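Breakfast robot gets a public showing, and Badatix says it's too early to buy one

Levberg, September. Badatix opened its Levberg workshop to visitors this month to show a two-armed robot working at a breakfast table, and asked them to bring their doubts.

The company has spent 3 years on the project, called Mulari. It is publishing this notice partly to correct earlier coverage that described Mulari as a kitchen helper ready for the home. It is a research program, and there is no product, price or launch date.

The table at the open day was set with a toaster, two bowls and two blue cups, laid out on brown paper. Sessions ran for 60 minutes, with a maximum of 4 visitors at the bench for each one.

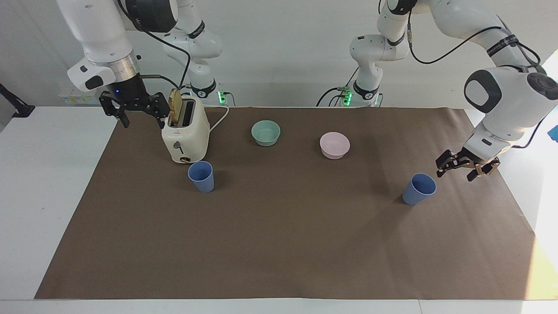
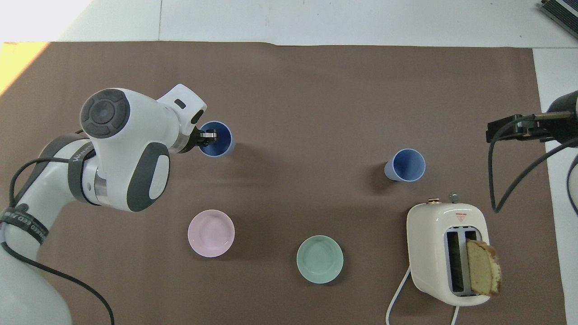

The Mulari arms at the breakfast table, with toaster, bowls and blue cups. Photos: Badatix

Badatix remains wary of demonstrations, including its own. A tidy table under good light tells a visitor very little about a real kitchen at seven in the morning, with crumbs on the bench and a kid reaching for the jam. The company will not claim a labour saving from any of this work until it has been tested in ordinary homes, and no home trial has been booked.

Visitors were asked to write down what they thought the robot would get wrong. Almost 3,000 comments have come in, counting those sent through the website. Many asked why anyone would want a machine to handle toast. Badatix considers that a fair question and has not settled on an answer.

The comments will be published in full on the Mulari project page, favourable or otherwise. Requests to visit the workshop can be made through the same page.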